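How Low Voltage Changes the Way Toast Browns

Grenport sits at the end of a 67-mile distribution line, and its residents have complained about their kitchen appliances for years. Kettles are slow. Ovens take longer to come up to temperature than the manual says. The complaint heard most often concerns toast, which comes out pale on a setting that would brown it well in the city.

Soudabeh Kazemi, an electrical engineer who grew up in Troncoso, spent a winter measuring supply voltage in Grenport homes. Her loggers recorded at one-minute intervals and collected readings from 141 households. The lowest values appeared in December, shortly after 6 p.m., when heating and cooking loads overlap.

The physics is simple. A heating element is close to a fixed resistance, so its power varies with the square of the voltage. A drop of 5 percent in voltage cuts heat output by nearly 10 percent. A kettle compensates by running longer, as it shuts off only when the water boils. Most toasters do not. The browning dial on a basic model sets a time, and the timer has no information about the bread.

Browning is also less linear than heating. The surface of the bread must dry before its temperature can climb past the boiling point of water, and the reactions that produce color speed up sharply above that point. A small loss of power early in the cycle delays drying and leaves less time for color to form. Kazemi found that raising the dial by one step usually made up the difference - though on some units one step was too much.

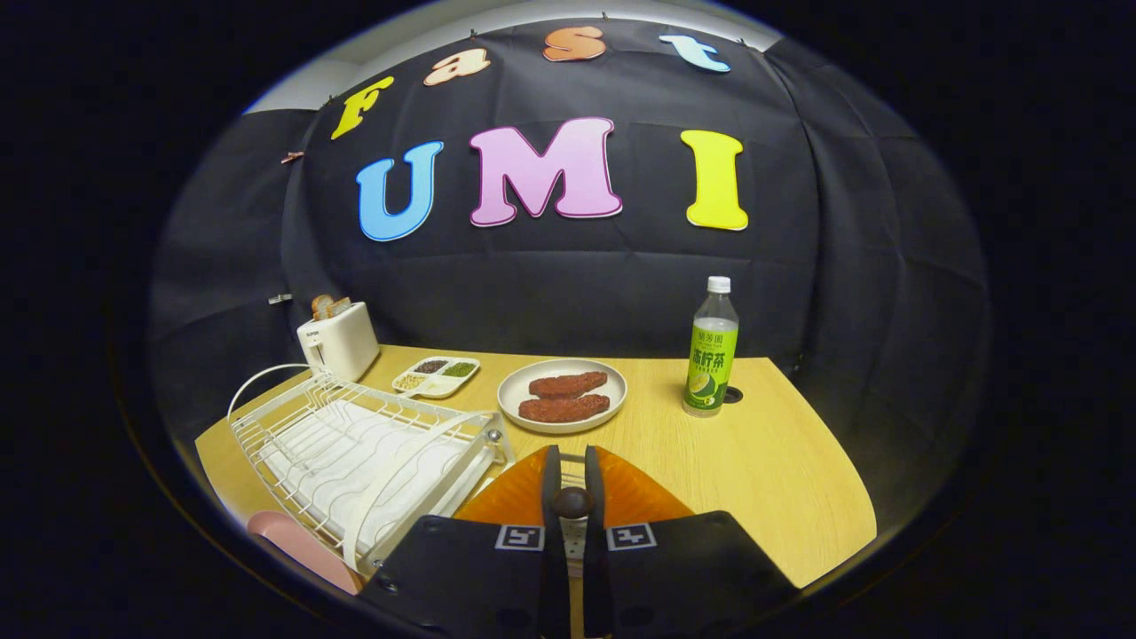
Slot design complicates the comparison. Each side of the bread faces its own element, and the distance between them sets how evenly the heat lands. In a two-slot toaster, slices often sit with their top crusts above the opening, where they receive less direct radiation but are exposed to hot air rising from the slots. A browned crust is therefore a poor guide to the result, particularly as most loaves arrive with the crust already browned from baking. Kazemi graded only the center of each slice, using a reflectance meter made by Wekton.

The utility, Trustumard, plans to install 2 voltage regulators on the Grenport line. Kazemi will leave her loggers in place until both are running.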